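The arm is the smallest line in our budget problem

Every January the lab submits an equipment request, and every January the request is built around the arm. The payload is compared, the reach is compared, three vendors are invited to quote, and the winning number goes at the top of the sheet. Everything else is entered below it as "accessories". I think the sheet is upside down, and I would like the next one written differently.

Last year's request had 67 lines. Nine of them dealt with anything the gripper would touch or wear out. Fingertips were budgeted as one set per arm. The Toltance fingers we use are a consumable item, and the second set was bought out of travel money in the spring. Krisztina Szénási flagged this at the time and was told to file it under maintenance, a heading that had no balance.

The current task is picking up plastic clothespins. A clothespin costs almost nothing, yet it sets most of the requirements: finger width at the tip, opening stroke, and enough wrist camera quality to separate one thin handle from the next when the parts lie across each other in a glossy tub. None of those figures appears on an arm quotation.

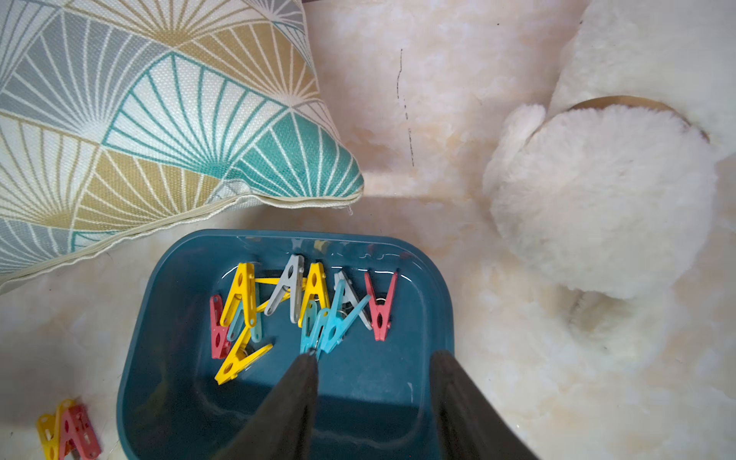
## What I would put first

Start with the object and the container, then work outward to the finger, the gripper, the camera and the cable. The arm comes last. In most cases the arm we already own will do, and the money it would have taken can go to spares and hours.

Hours are the other gap. Jasper Declercq argues that operator time belongs to payroll and has no place in an equipment plan. I disagree - a machine without an operator produces no trials, and the purchase should be sized to the people available to run it. A second Gunolov arm at 50 percent use is a storage cost.

The usual objection is that capital money can't be spent on small parts. This is partly true. It can be spent on a system, and a system quote may include the spares if they are listed at the time of purchase. Veronika Kozma did this with the Skiso cell and had no trouble with the auditors.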